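Visit report, Khoury guest house and linen service, Viltton
2018-12-15

Visited with Abla Sleiman. The purpose was to see how the house handles clothing left behind or handed in for care, before we settle our own procedure at Fatham.

## Intake

Garments arrive at a side door and are entered in a paper ledger by Yara Hourani. The current volume opened in July and had reached entry 89. Each line gives the room, the fibre content if a label survives, and the shelf. Unclaimed items are held for four weeks.

## Laundry

Two machines, both on the ground floor — one is kept for bed linen. Drying is on racks in the rear passage. The racks stand too close to the wall for thick items, and Abla noted the spacing for our own layout. Detergent comes from Ostine in seven-litre drums.

## Sorting

Sorting is done upstairs on a made bed. The height suits folding, and a pale cover makes dark items easy to find. Fleece, denim and satin-type fabrics go to separate shelves. Gloves are the weak point of the system, as the ledger has no column for pairs. Patches on jackets are written down as identifying marks, a practice we should copy.
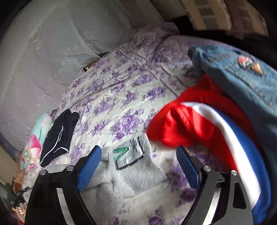
*Light-grey fleece with its sewn-on label, on the floral bedspread; denim jacket with patches to the right.*

## Points to follow up

- Obtain a blank ledger page from Yara.
- Ask whether lace pillow covers are washed with the sheets or apart.
- Check shelf depth at Fatham against a folded jacket.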